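Bemia Household Forum > Storage and Sorting > Clear bins for small accessories

jorozco (Moderator)
7/18/18
Members are invited to comment on the proposed guidance for the accessories shelf at the Jotham Street lending room. The current draft states that phone cases are to be stored upright in clear bins, one model per bin. Our inventory stands at 166 cases.
Jovita Orozco

shelfmark_6
I support clear bins. I do not support one model per bin. We hold a single case for many models, and the shelf has space for five bins.

S.Hervieu
I concur with the previous member. Sorting by color would serve visitors better, as most of them do not know their model number.

jorozco (Moderator)
Color was considered in July and set aside. A visitor who selects a case by color may take home one with the wrong camera opening. The opening should be checked first.

planex_user300
Would the Kongkaew trays be acceptable? They are shallow and the cases can lie flat.

shelfmark_6
Flat storage uses too much of the shelf. A tall bin is preferable. I would also request that cases be laid out with the back facing up before they are put away, so that the opening can be read at a glance. 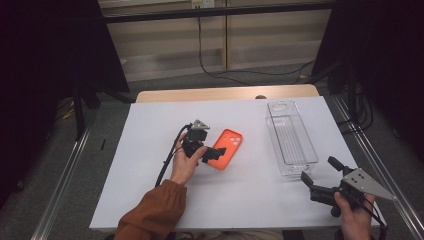
Orange case, back up, with the clear bin behind and to the right. Posted by shelfmark_6.

S.Hervieu
Thank you. The three lens openings are easy to read in that position. I maintain my view on color for the plain cases.
Solange Hervieu

jorozco (Moderator)
Both views have been recorded. The draft will be amended to read "back facing up for checking, then upright in the bin." The matter of color remains open for comment.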